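Basket Tidying at Home – Frequently Asked Questions

These are the questions that parents and grandparents send most often to the Vestness play corner. The answers are written by Hiếu Châu. If your question is missing, please write to us, and we will add it when the page is updated in May.

What do I need to begin?

A table, a cloth, one basket and a few small toys. We suggest two cubes in different colors and one ball. The basket should be shallow, so that a small child can see the bottom without standing up. Wicker is pleasant to touch and makes little noise when something falls in. Please do not buy a special set for this. Most families in Basstead already have everything in a drawer. 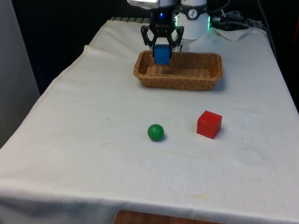
Why do you recommend a cloth on the table?

A ball rolls less on cloth, and the cubes do not knock so loudly. A plain white one is best, as red, blue and green are easy to find on it. If the cloth has a pattern, turn it over – the back side is often quieter for the eyes. Smooth it with your hand before you start, or the ball will go into the folds.

Which toy should be put away first?

It does not matter very much. With children under three I begin with a cube, because a cube stays where it is. The ball can be the last one. Some children insist on the ball first, and then I let them have it.

How should the toys be placed?

Put the basket on one side and the toys on the other, with enough space between them for a hand. The toys should not touch each other. When they stand in a row, many children start to build a train, and tidying is forgotten. A loose group works better. The basket must be empty at the beginning, so the child understands that it is waiting to be filled.
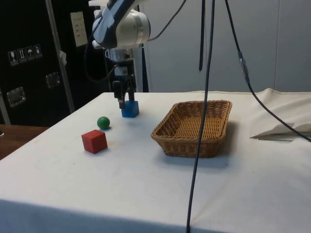 Huỳnh wrote to us that two cubes and a ball were too easy for her son, and that he finished before she had sat down. She now asks him to put away only the color she names, and on Tuesday he began to choose the colors for her. I think this is a very good change, and other families can try it also.

What size should the cubes be?

They can be different sizes. A small cube next to a bigger one gives the child something to compare. For children who still put things in the mouth, every piece must be too large to swallow, and the same rule is true for the ball. Stay beside the child during the whole activity.

How do I clean a wicker basket?

Turn it over and tap the bottom, then use a dry brush along the weave. A damp cloth is fine for the rim. Do not leave the basket in water, as the strands can lose their shape. Let it dry in the air, away from the heater.

My child takes everything out again. Is this a mistake?

No. Taking out is half of the game for a young child, and for some weeks it may be the more interesting half. I put the basket back in its place and wait.

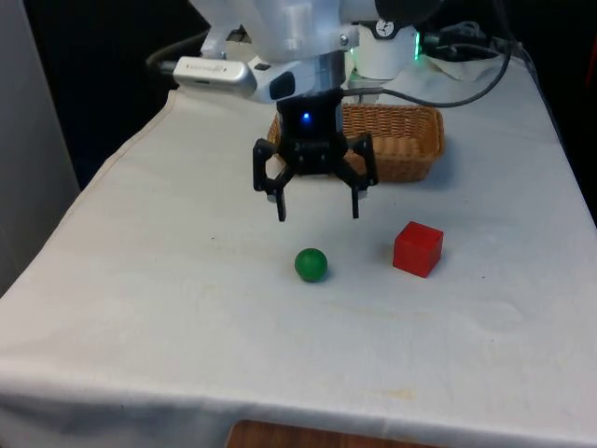

When the child looks at me, I name one toy, for example "the green ball", and I say nothing more. Long explanations make the little ones tired. If no toy goes in the basket that day, we clear the table together and try again another morning.

Can I borrow a basket?

Yes, from the toy shelf at Losgate. The basket has number 156 and the bag with the cubes and balls has number 162. You can keep them for 40 days. Please check under the sofa before you return the bag – the balls like to stay there.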